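Home | Archive | Threads | Search

October 31, 2023, posted by the Clisel list maintainer

> Does Toltov log the leader or the follower joints?

Both, at 20 Hz.
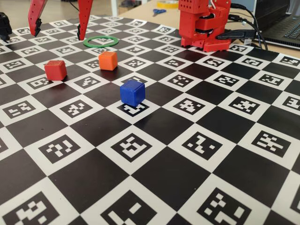

Train on the leader values. We teleoperated 80 episodes of cube into green ring on the marker board.

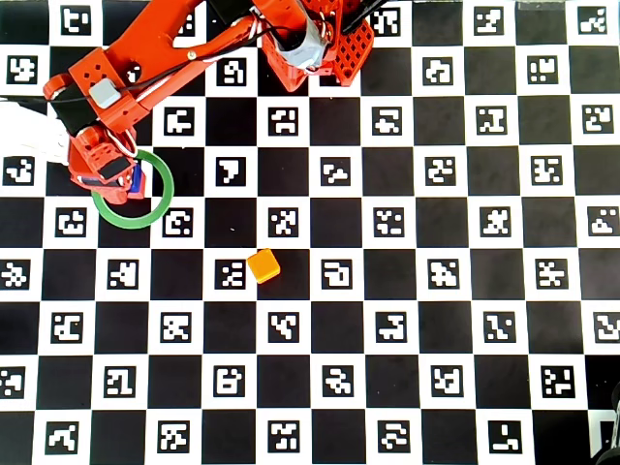 Board pose is solved once per session. Use a 3 mm tolerance; beyond that, recalibrate.

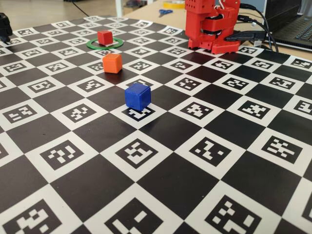

Gripper current is still missing from the export. Patch to follow in Mondine.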